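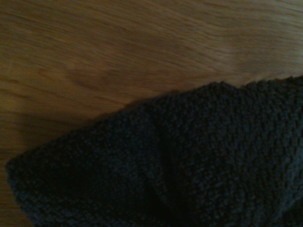

Research > Opinion > Manipulation

Last updated: Sunday, 7:40

A Rag Is a Terrible Benchmark and I Want More of Them

The Simenine write-up has a results table that opens with wiping a counter, and wiping a counter is where most readers will stop. They shouldn't. The method trained on 309 demonstrations, then ran 246 trials with a dark nubby cloth that never takes the same shape twice. It finished 47 percent of them. My field has been trained to sneer at a number like that, mostly by papers reporting 98 percent on a foam cube.

What did they change? Very little. The policy gets the wrist view and a fixed view, and it may let go and grab again when the cloth bunches up. That last part accounts for most of the gain over the older Pacheco baseline, which hung on to a bad grasp like a man with a parking spot.
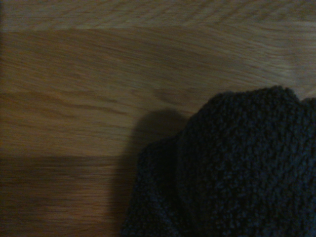
What the wrist view is worth

Close up, a folded cloth and its own shadow are two dark lumps on wood. Drop the wrist view and success falls to 7 percent, so something in there is useful - I'd love to know what, and the authors would too.

Meanwhile the fixed view has the whole kitchen to cope with: sink, blinds, microwave, wipes. I count that in the paper's favor.

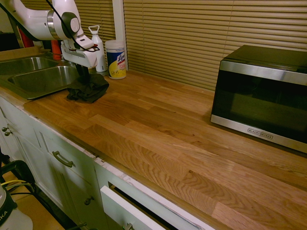

Urkex disagrees, and wrote to tell me that regrasping is a confession of poor grasping, and that a decent gripper would make the whole method unnecessary. Maybe. I regrasp my own dishrag constantly, and my gripper has had decades of development. The Edham group plans to rerun the trials with thinner cloth, and I expect the number to drop.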